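News from the Robot Class

The robot class has now reached the part of the year which most of the students were waiting for. Since November they work with the full humanoid and no more with the small practice arm, and on Thursday evenings the room stays busy until the door is locked. I was asked to write some lines for the newsletter about what the group is doing, so here they are.

The task for this term is called "Set the Fruit". It is also the task for the Lultimora, the student competition where we send one team. The robot sits at a table. It must take a small round object with the right hand, carry it to a dish and put it down there without pushing the dish away. For a person this is nothing. For our students it has filled several weeks, and it will fill several more.
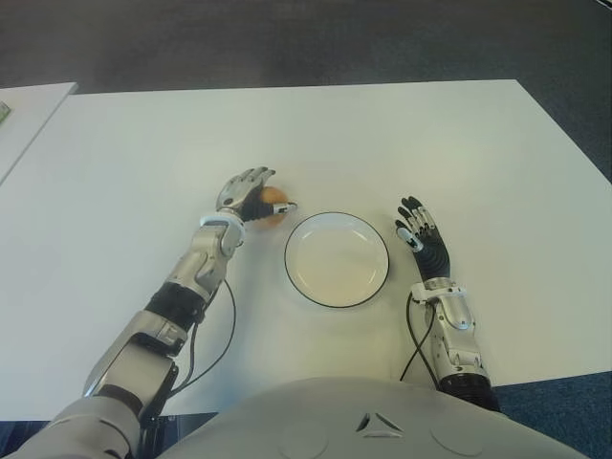
The first question was how hard to close the fingers. Our students began with one fixed value for everything, and with this value the softer fruits were bruised. Then they made the grip weaker, and things fell on the floor. After a long discussion (some of it quite loud) they decided to close the hand in small steps and to read the motor current after each step. When the current rises, the hand stops and waits a moment before the arm lifts. It is slower, but the rules of the Lultimora give points for a clean placing and only a few points for speed, so the team is content with it.

The second question was the left arm. In the beginning the students let it hang at the side, and the body model then gave wrong values each time the robot leaned. Now the left hand has its own waiting position. One of the younger students calls it "the polite hand", and this name is already in the code. I have asked them to change it before the competition, but I do not have much hope.

The dish makes more difference than we expected. The rules allow the judges to choose it, so the team must be ready for flat ones and for deep ones. With a flat plate the hand can come in low and from the side. With a bowl it must come from above and open the fingers over the middle, otherwise the thumb touches the rim. The students wrote two separate movements for this and they are now trying to join them in one program, which looks at the height of the rim and chooses by itself.
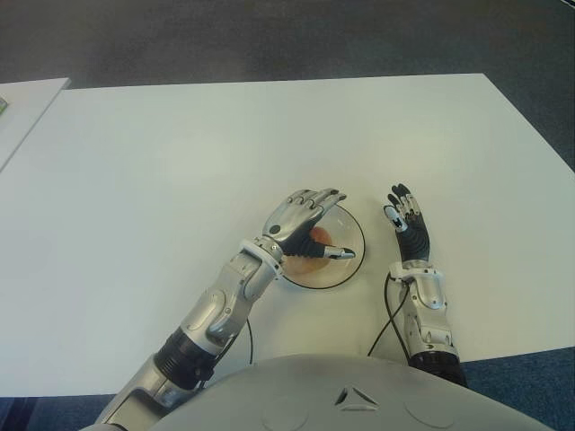
Rebecca Sala, who leads the class, has asked each pair to write down every attempt in the logbook, also the bad ones. The goal is 400 attempts before the spring holiday. I looked through the pages last week and I can recommend them as reading. One entry says only "No. Again no. Lunch." Another one is a full page about the release of the thumb, with drawings, and it solved a problem that had stopped the group for two meetings. Rebecca also reminds the pairs that the log must say which version of the program was used – without this, the numbers cannot be compared later.

For the competition a team must show 25 placings one after another in front of the judges, with two changes of dish. Points are lost for each contact with the rim and for each time a student has to help. Our team is named Funby, after a vote that I did not fully understand. They will meet the team from Dradaretti again, who were better than us last year and who were very kind about it.

Some practical matters. Class is on Thursday at the usual time, and the second group starts when the first has finished its log. Please do not change the height of the chair, because the arm positions are saved for the present height and it takes a long time to teach them again. Fruit is always welcome, small and round if possible. Families who wish to watch an open session can write their name on the list by the door, and younger brothers and sisters can come too if they stay behind the tape on the floor.

The next meeting will be about the choice between the two movements. Students who have missed the last one should read the notes on the Vigfúsdóttir method before they come, at least the first part.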